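Wimura Guest House, Ilalon Road
Room and Corridor Safety Checklist
Date of inspection: 07/08/2018
Areas covered: second floor bedrooms, corridor, linen closet, back stairs
Previous inspection: April

Mark each item OK, Action or N/A. Write a comment for anything marked Action. Items carried over from April are noted.

1. Smoke alarms

1.1 Alarm fitted in every bedroom: OK
1.2 Alarms sound when test button is held: Action
Comment: Room 13 chirped once and stopped. Battery changed during the visit and the alarm then tested normally. Check it again next week.
1.3 Alarm in linen closet: OK
Comment: Carried over from April. New unit is up and dated on the back.

2. Doors and exits

2.1 Bedroom doors close fully on their own: Action
Comment: Two doors on the street side stop short of the latch. The carpet was replaced in May and is thicker than the old one. Doors need to be taken down and trimmed. Do not adjust the closers to slam harder, as guests will start propping the doors open.
2.2 Exit map on back of each door: OK
Comment: The maps still show the old name, Lachance House. The routes are correct. Replace when the next batch is printed.
2.3 Back stairs clear from top to bottom: Action
Comment: A folded cot and a box of lamp shades were on the lower landing. Both were moved to the storeroom. This was also written up in April.
2.4 Emergency light on back stairs: OK

3. Beds and bedding

3.1 Bed frames steady, no loose bolts: OK
3.2 Headboards fixed to wall or frame: Action
Comment: One headboard moves when you lean on it. The wall anchors are pulling out of the plaster. Take it down until it can be fixed to the frame.
3.3 Mattress labels present and readable: OK
3.4 At least 35 inches of clear floor on the door side of the bed: OK

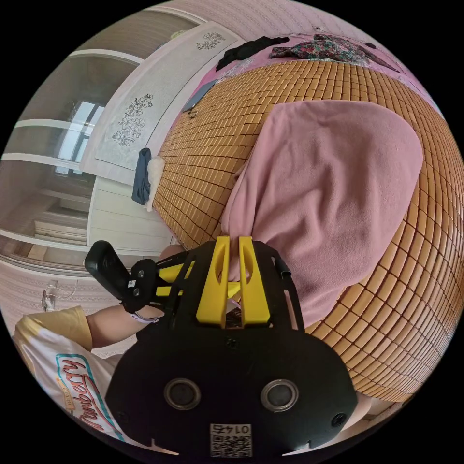 Where a room has been rearranged for a family booking, measure again after the extra bed goes in. The spare beds are wider than the ones they replaced and the clearance figure was set for the old ones.

3.5 Space heaters kept away from bedding: N/A
Comment: Space heaters are no longer allowed upstairs.

4. Electrical

4.1 Outlets and switch plates uncracked: Action
Comment: Cracked plate by the corridor window. Replace.
4.2 No extension cords in permanent use: Action
Comment: One Flistex cord was running behind a dresser to a lamp. Removed. The lamp now sits on the other side, near the outlet.
4.3 Bedside lamps, correct bulb fitted: OK

5. Windows and water

5.1 Window stops in place: OK
5.2 Sashes stay up when opened: Action
Comment: Corridor window drops a few inches. Keep it locked until the cord is replaced.
5.3 Hot water at sink no higher than 120 F: OK
5.4 Non-slip mats in tubs: OK
Comment: Several are worn at the corners. Good until the end of the season.

Costs
Door trimming, sash cord and switch plate are quoted at 241 dollars together. New exit maps are not included. The carpet on the back stairs will be almost 2,000 dollars and can wait for next year's budget.

Return the completed form to the front office. Items 2.1 and 3.2 are to be done before the rooms are booked again.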